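## 4. Recording the toy sorting task at home

This section is for club members who take the hand gripper home for the weekend. You must finish section 3 (charging and memory check) before you begin. The robot arm in the club room learns only from what we record, so please read the steps slowly, also if you have done it in July.

The task is called "toys to box". Soft toys and small packets lie near an open cardboard box, and you put them in the box with the two fingers of the gripper.

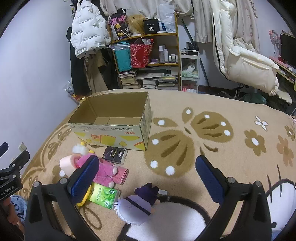
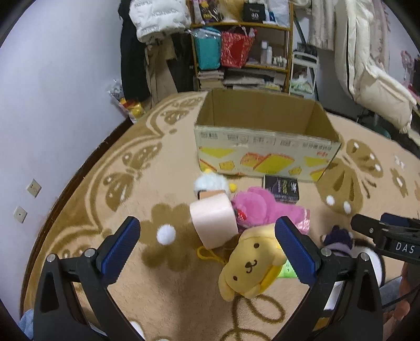
Patrício wrote to us after reading the first version of this section that the word "near" is not enough, and that he placed his toys so far from the box that his elbow was tired after the third recording. He asks for a clear distance. We now write it in step 3.

### 4.1 Prepare the place

1. Choose a flat place where you can stand or kneel without moving your feet. A bed, a carpet or a low table are all accepted.
2. Put the open box in the middle. Fold the flaps back as far as they go. The box must be empty when the recording starts.
3. Put the toys on your side of the box. The farthest toy must be one forearm from the box or less.
4. Mix soft toys with small packets, for example tissues. The toys may touch each other, and one may lie a little under another. Do not make a tall pile.
5. Switch on the room light, also in daytime. Close the curtain if the sun falls directly on the box.

**Note:** A cover or carpet with a pattern is welcome. In the first set at Tumivstead all recordings were made on a plain grey table, and the arm became confused on any other surface.

### 4.2 Start the recording

1. Open the Celell program on the laptop and choose your name from the list.
2. Choose the task "toys to box". Do not make a new task, even if your box is different.
3. Hold the gripper with the fingers fully open and wait for the short sound.
4. Keep the gripper still for 2 seconds after the sound. The program needs this time to find the position.
5. Begin with the toy which is nearest to you.

### 4.3 Pick and place

1. Bring the fingers down with one on each side of the toy. For a long toy, take it across the body and not at the ends.
2. Close slowly until both pads touch. With a soft toy, close a little more, and stop when it no longer slides.
3. Lift straight up to the height of your hand, then move over the box.
4. Go down inside the box before you open the fingers. Do not throw or drop from above.
5. Return to the starting position with fingers open. Then take the next one.
6. When all is in the box, hold still again and press Stop.

A flat packet is more difficult than a toy. Push one finger pad lightly under the short side of it and close the other from above. If it does not succeed in two tries, leave the packet and continue. Mark the recording with "one left" in the program. A recording with one left is still useful to us.

**Caution:** Do not pull a toy by its cord, loop or paper tag. The cord goes behind the pad and can loosen the screw.

**Caution:** Keep your free hand away from the fingers. If you must turn a toy by hand, press Pause first. A hand inside the picture during a pick means that the recording is rejected.

**Caution:** If a pad becomes loose, stop for the day. Please do not use glue. Bernardo Magalhães has the spare pads and the correct screwdriver.

### 4.4 Change the layout

After every 6 recordings, change something. It can be the place of the box, the order of the toys, or the surface. Turn the box so that another side is toward you. Small changes are enough, and you do not need to buy new toys.

Do not change the height of your hand at the start. This we keep the same for the whole club.

### 4.5 Save and return

1. Connect the gripper to the laptop with the short cable.
2. Press Upload and wait. One evening of work is usually more than 102 files, so do not close the lid.
3. Compare the number on the screen with your paper sheet. If they are different, write both numbers on the sheet.
4. Delete nothing from the gripper. We do it in the club after checking.
5. Put the gripper in the Dullix case with fingers closed and the cable in the side pocket.

The last day to return the case for this round is Sun 17 October, before the practice match. The total which we need for training is 427 accepted recordings from all members together. When the total is reached, Celell will show a green line under the task name, and the task is closed for new files.

If the upload stops in the middle, see section 7.2. Do not start it again from the beginning, as the program then counts the same files two times.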